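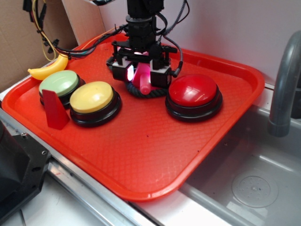 Figure 1. Single-arm station with parallel-jaw gripper, tray of task objects, counter next to a sink.

Planning and Budgeting for a Robot Workcell
Handout 4, 17/12/2021

Reading before the session: the Rorton planning guide, section on small cells. Bring your draft equipment list from October. We will mark it up in class.

1. Start with the task, then the arm

Most first budgets begin with the arm because it has the biggest price tag. Write the task down first. What has to be picked up, how big is it, how heavy is it, and where does it go? The station in Figure 1 has a rope ring, push buttons and a toy banana on one tray. Those shapes ask different things of a gripper. Two parallel fingers can close on a block or a narrow part. A wide domed button only has to be pressed, so the fingers may not need to open at all.

List your objects with their smallest and largest grip widths. Take that list to the supplier before you ask for a quote.

2. What the arm price leaves out

In the Zestside case the arm took 47 percent of the total spend. The rest went to items the team had put down as "misc." on the first draft. Give each of these its own line:

Gripper and spare fingers
Mounting plate or column, with fasteners
Controller and power supply
Cables, connectors and strain relief
Sensors and lighting
Trays, fixtures and test objects
Guarding and emergency stop
Setup labor and training
Spares for the first year

Cables are the line most often forgotten. Look at the wiring in Figure 1: a bundle looping off the gripper, another cable running down to the right finger, more hanging near the wall. Every one of those has to be bought in the right length, routed and replaced when it wears. Allow for cable clips and a carrier in the first order. Adding them later means stopping the cell.

3. The space

Measure the counter, and then measure above it. An arm that comes down from overhead leaves the work surface open but needs something solid to hang from. A bench-mounted arm is easier to install and takes up counter space.

Note what else is at the location. The tray in Figure 1 reaches over the edge of a sink basin. If your site has water nearby, ask the supplier for the protection rating of the arm, the gripper and the connectors separately. They are often different, and the lowest one sets the limit for the whole cell. Moving to a drier spot may cost less than buying up a grade — price both.

4. Comparing quotes

Prellier and Man are the two suppliers in the class exercise. Their quotes are in the course folder. The Prellier quote is lower on the first page but lists the gripper as an option. Man includes the gripper and charges for setup by the day. Put both into the same table before you compare anything.

Check payment terms too. Man wants 50 percent with the order. Prellier wants 65 percent, with the balance due on delivery. A department that pays from a yearly budget may not be able to meet the second one.

5. Low-cost parts

Cheap items have a place in the plan. Plastic trays and toys are fine for early trials, and a sheet of cardboard will do as a temporary back panel. Mark them as consumables and set a reorder level. Do not put them on the asset register.

6. Assignment

Rewrite your October list using the lines in section 2. For each line give a price, where the price came from, and the lead time in weeks. Where you do not have a price, write "open" and leave the amount blank — do not guess. Add one paragraph on your site, covering mounting, power and any water nearby.

Two pages at most, table included. Hand in on paper at the start of the next session.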